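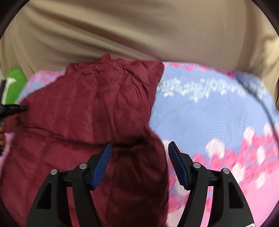

Figure 1. Hand-held gripper with the jaws open over a maroon quilted garment, patterned blanket to the right.

3. Rules for recording

Our first plan had no written rules. Each member of the group recorded folding and picking tasks in their own way, and when we put the first 300 clips together we could not compare them. Some began with the jaws closed, some with the garment already held. We threw most of them out and wrote the rules below, which were in place by 3rd June.

3.1 Start and finish
Every clip starts with the jaws fully open and ends with them open and clear of the fabric. A clip that ends while the garment is still held is marked as incomplete, but kept.

3.2 Cords and loose items
Cords are kept away from the finger pads. If a cord gets between the jaws, the person recording stops and the clip is deleted. We took this rule from the Kirkmont workshop sheet, which was written for fixed arms - we changed the wording but left the rule as it was.

3.3 Speed
Fast wrist turns blur patterned fabric, and our checking script then loses the edges. The patterned blanket in Figure 1 is smeared on its right side, while the pads are still sharp. Blur in the background is allowed. Blur on the item being picked up is not.

3.4 Privacy
Faces, post and screens must stay out of view. Recordings made at home are checked by a second member of the group before they go into the Skarudex folder.

3.5 Results of the check
We set a target of 2000 clips and collected 3529 by the end of July. Of these, 1015 broke at least one rule, most often 3.1.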